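Plikville says its recycling rate hit 80 percent. Does it?

2018-12-14

PLIKVILLE - The town announced this week that 80 percent of what residents put in their blue carts is now being recycled, up sharply from the year before. The mayor's office called it a turning point. The numbers behind the claim are harder to get hold of than the press release.

The figure comes from Sturnetti, the hauler that has held the town's recycling contract since May. Sturnetti is also the company that gets a bonus if the rate goes above 75 percent. Asked who checked the math, a town spokesman said the figure was "provided by our partner" and that the town had "no reason to doubt it."

There may be one. The two-page summary handed out Tuesday night counts a load as recycled when it leaves the transfer station on Geltby Road. What happens to the load after that is not in the summary. If a buyer turns away a truckload of paper because it is soaked or full of food scraps, the paper still counts toward the 80 percent, even if it ends up in a landfill two counties over.

"They are measuring what goes out the gate," said Magdy Shehata, a retired accountant who lives on the north side and has been asking the council for weight slips since the summer. "I could hit 80 percent too if I got to stop counting at my own driveway."

Shehata filed a records request in the fall and got back 1096 pages, most of them fuel receipts. He says he found weight slips for only three weeks of the six months covered by the contract, and that two of those weeks were the same one, copied twice. The town says more slips are on the way. It did not say when.

Sturnetti disputes the idea that anything is being hidden. In an email, the company said its method is "in line with common practice" and that rejected loads are "rare." It would not give a number for rare. It also declined to name its buyers, saying the prices it gets are private.

The old contract, with Voß, used a different yardstick. Voß reported what buyers accepted, and its last yearly figure was 52 percent. The town's press release sets the two numbers side by side in a bar chart, with no note that they measure different things. The spokesman said a note "could be considered" for the website.

Residents have noticed some changes. Pickup moved from weekly to every other week in May, glass is no longer taken, and the monthly fee rose by $3. Dropping glass matters for the rate, too. It was heavy, it often came in broken, and much of it was turned away under the old deal. Take it out of the carts and the percentage goes up without one more can or box being recycled.

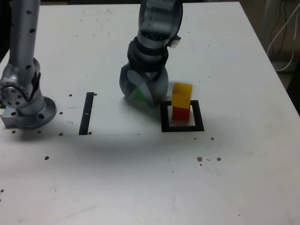

Council members were mostly warm about the news. One asked whether the bonus would be paid this month and was told it would. Another asked if the town could hire an outside firm to check the figure first. The answer was that an audit is not in the budget, though the contract does let the town ask for one at its own cost.

A motion to hold the bonus until the weight slips come in failed, with 3 votes in favor. The council then voted to thank town staff for their work on the program.

Shehata says he will be back when the council meets again in January. Copies of the two-page summary are at the clerk's window during office hours. The full contract can be read there as well, but not taken home, and copying costs 25 cents a page.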